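Pushpa Mishra had promised herself a clear table by September, and had spent 58 pounds on a Rateck storage box to put the clutter in. The box was now in the hall, full, with its lid on the floor.

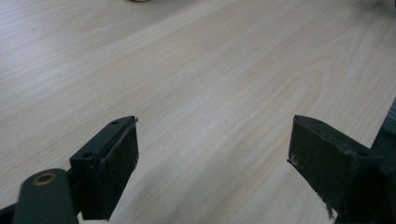 She sat down with her tea and followed the grain with one finger, loop inside loop, like a map of somewhere hilly and dull.

"It's very pale," said her sister, down the phone. "I remember it darker."

"That was the post."

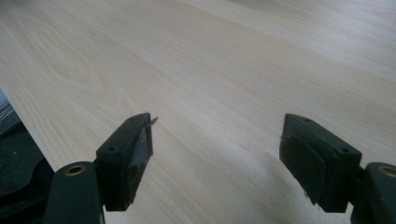
By supper she had put down a seed catalogue — only the one — and felt much more at home.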